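Notes for session 8 – Openings, and why yours probably starts too early

Hi all! I promised I'd type these up for anyone who couldn't make it, and for those of you who were too busy arguing about prologues to write anything down (you know who you are).

We started with the first page of Waltraud Vogler's mystery, the one set in the mill town of Itstead. I picked it for one reason: the detective is already annoyed when we meet her. We don't know why until page six, and I happily read all six pages to find out. That's the trick I want you to steal. Give me a feeling first and let the facts come in late.

Then we looked at my own first draft of Zakeldale, which I still find painful to read out loud. It ran to 2,327 words before a single person spoke. Weather, a long road, the history of a bridge – I loved that bridge! I cut the chapter to 1,330 words and the bridge got half a sentence. 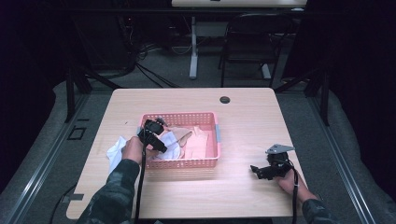 So, your own pages. Find the first line where somebody wants something. Put a pencil mark beside it. Now read from the mark down as if the rest didn't exist, and write in the margin what you missed. Most of you missed a name or a place, and you can slip those in anywhere.

A few people asked about fantasy, where the reader needs more help. Fair point. Margarida Matos opens her Levareo books in a kitchen, with two sisters fighting over a debt, and I learned the whole money system from that fight (I couldn't have told you I was learning it). Try the same thing with whatever rule your world depends on.

For next time:
Bring a new opening, one page, double spaced.
Read the MacLeod story in your packet, up to the ferry.
Swap drafts with someone who doesn't write in your genre.

If your old opening is still in there somewhere, keep it in a separate file. I've gone back to mine more than once for the odd line.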